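Folding the Winter Jackets
Home and Closet, Totholm

In Totholm the cold hangs on until April, and then the heavy jackets all have to go somewhere at once. Most closets here are shallow. A zip jacket on a hanger takes up the width of 4 shirts, so people fold.

The bed is the best place to do it. A table is too narrow once the sleeves are out. Close the front zipper first, button the pocket flaps, and lay one sleeve across the body.

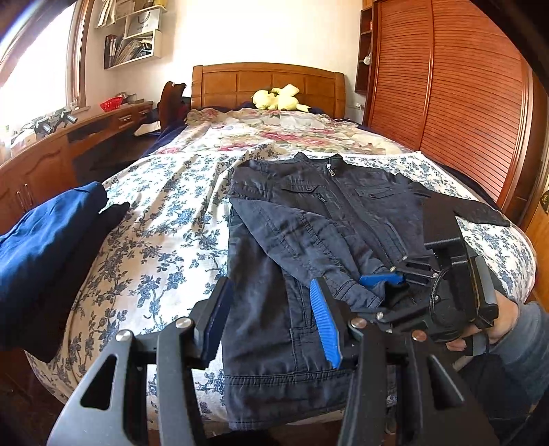 The second sleeve goes over the first, with the cuffs kept inside the side seams. Check the pockets before that. The repair counter at Okum keeps a jar of keys and bus tokens found in jackets that came in for new zippers.

Thick cloth fights back. If the body bunches up, lift the whole thing, shake it and start over - pulling at one corner only moves the crease.
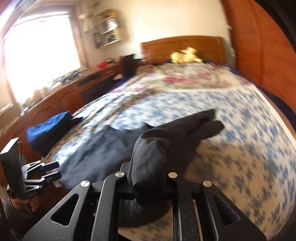
Dark cotton shows every bit of lint, so brush it on both sides. Stack the finished ones along the edge of the bed, hems facing the same way, and don't go higher than five. The bottom one never recovers.

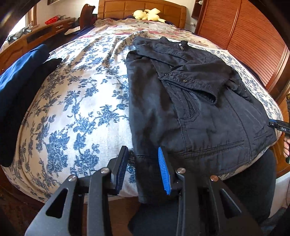 A reader in Ludgate disagrees, writing that jackets should be rolled from the hem up, and that hers have spent two summers in a trunk that way without a hard crease.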